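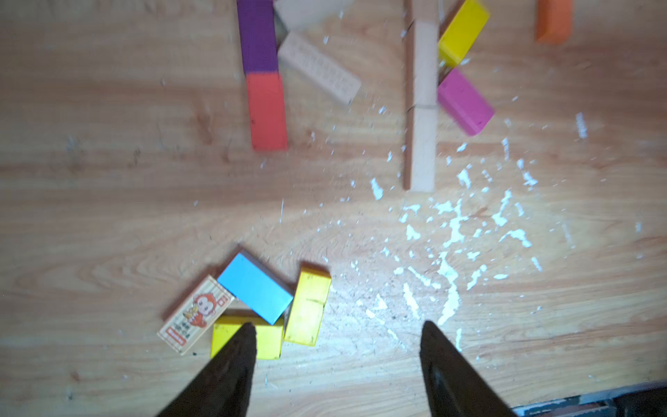
Sealing threaded hose and pipe fittings in the workshop

Most leaks at a threaded joint come from one of two faults: the wrong sealing method for the thread, or dirt on the sealing face. Check both before adding torque.

Identify the thread first

Parallel threads do not seal on the thread. They hold the parts together while a flat washer or O-ring does the sealing. Tapered threads seal on the flanks and need tape or compound. Tape on a parallel thread with a flat washer adds nothing and can keep the washer from seating. A thread gauge settles most doubtful cases - caliper readings alone do not, as several sizes overlap.

Flat washers

Replace the washer each time the joint is opened. A used washer carries the imprint of the old seat and rarely lines up with it again. Fiber washers swell slightly in water and should be retightened once after filling. Rubber washers should be tightened by hand, then a quarter turn with a wrench.

Tape

Wind in the direction of the thread, clockwise as seen from the open end. Start one thread back from the end so that no strands enter the bore. Fine threads need fewer wraps than coarse ones. If a joint is backed off to correct its angle, strip it and tape again.

Liquid sealant

Degrease both parts and let them dry. Apply a full ring to the male thread, leaving the first thread bare. The Stenix paste kept on our bench is left for 2 hours before water and overnight before air. Follow the label on whatever product is used.

Storage

Sort by thread size first, then by gender. We use Maltov drawer units with 11 compartments, one size to each, and cap male threads over 1/2" with plastic plugs. Washers go in closed bags away from sunlight and electric motors, both of which age rubber.

Testing

Fill slowly with the far end open to clear the air, then close it and raise the pressure in steps. Dry each joint with a paper towel and check again after 7 minutes. Release the pressure before retightening anything.

Last revised 2018-11-28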